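Filed under: Work & Workshops

We use cookies to remember your preferences. Accept all | Manage

Keeping the shells from talking to each other

2026-05-05 | By the Miltby editors

Natsumi Okabe would like it known that she did not set out to have opinions about cardboard. She wanted to make chairs. Twenty-four years later she runs the finishing and packing room at Padusora, and she can tell a bad sheet of corrugated by the noise it makes when you flick it.

"I used to think packing was what happened after the work," she says. "Then I opened a return and found six shells that had spent two days rubbing up against each other in a van. They looked as if somebody had been ice skating on them."

Padusora handles moulded black plastic parts, mostly shells, covers and trays, for small furniture makers who would like them to arrive still shiny. Black was not her choice. "Black shows everything. Dust, thumbs, your mood. A customer once asked if we could do it in a less honest colour."

The rules of the room are on a sheet by the kettle, which has been laminated and then, for reasons she won't go into, laminated again. Line the bin before anything goes in it. Lay the card flat, and if it won't lie flat, get another. Ridged side up. Hold a shell by its edge. Never stack one on another to save yourself a walk.

The last rule causes the most grief. Two shells in a shallow bin looks like a waste of a bin, and new starters always try to improve matters. Okabe lets them have the argument. "They say, you could get twice as many in there. I say yes, and then you could spend the afternoon polishing them. Off they go for another bin."

She is fonder of the shelving, which is a very loud yellow. It came from a nursery school that was closing down, and she paid for it with a cheque and a box of biscuits. The shelves are thick enough to stand on, though the sheet by the kettle has a line about that too. Trays go on the top, set apart from one another, and anything heading out goes into a grey bin on the floor.

The floor is carpet, and she gets asked about this more than anything else.

"Concrete is sensible. Everyone tells me concrete is sensible. Have you ever dropped a gloss shell on concrete?" I admit that I haven't. "Well, then." 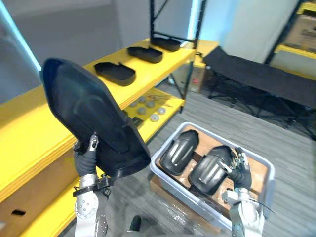 Carpet is a false economy, according to Coşkun, who wrote to us after we mentioned this visit in March and has evidently been waiting some time to be asked. It holds grit, the grit gets on to the bottom of the bins, and sooner or later it gets on to the goods. A rubber mat would do the same job and could be hosed down in the yard.

I read this out to Okabe over the phone. There was a pause.

"He's right about the grit," she says. "We hoover at lunch and again before we go home. I've smelt a rubber mat in July, though, and I'm not sharing a room with one."

On the underside of a shell she is more lyrical. Most people, she says, only look at the glossy face, and the back is where you find out whether the thing was moulded properly. She tips each one up steeply and looks along it towards the window before it goes anywhere near the card. A good one takes a few seconds. A doubtful one can take most of a cup of tea, and ends up in a crate marked Metis, after a cat who also had to be looked at twice.

There are 19 shells in the Metis crate at the moment. She suspects that most of them are fine.

"I'll go through them when it's quiet," she says, and then has to go, because a delivery has come and someone has put the tape where the knives live.

Get the Miltby newsletter once a month. Unsubscribe whenever you like.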